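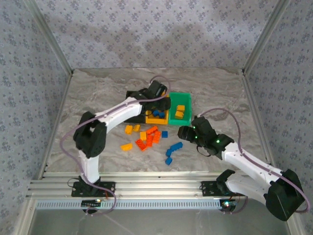

A yellow tray on a gray marble-pattern top, with small blue flowers on the walls

A tray for the work table

I keep one tray on every table where I work, in the kitchen and also in the small workshop. It costs little and it saves me a lot of wiping. These are my notes after two years of doing it this way.

Choose a strong color. On a gray top with veins, a gray or white tray disappears, and small screws disappear with it. Yellow is good. You see the edge at once, even when there is shadow at the back wall.

Put the tray toward the back, near the middle. The front of the table should stay free for the hands. If you must reach over a glass or a hot pan to get to the tray, it is in the wrong place.

Washing. For a plastic tray I mix 300 ml of warm water with a small spoon of dish soap. Leave it for ten minutes, then rinse. Do not use the rough side of the sponge, it makes scratches and the dirt stays in them.

Marble-pattern surfaces show grease less than plain ones, so they are often dirtier than they look. Put your face low and look along the top against the light. I wipe mine with a damp cloth and then with a dry one.

Wallpaper behind a table needs more care. Try a soft eraser first, on a corner where it is not seen. Water only if the paper is the washable kind. With a small repeating pattern, a patch is easy to hide: cut it 2 cm bigger than the damage, match the flowers, and tear the edges a little before you glue.

Cables should not lie on the table top. Tie them along something fixed and leave a loose loop where they have to move.

Next page: drawers that stick in October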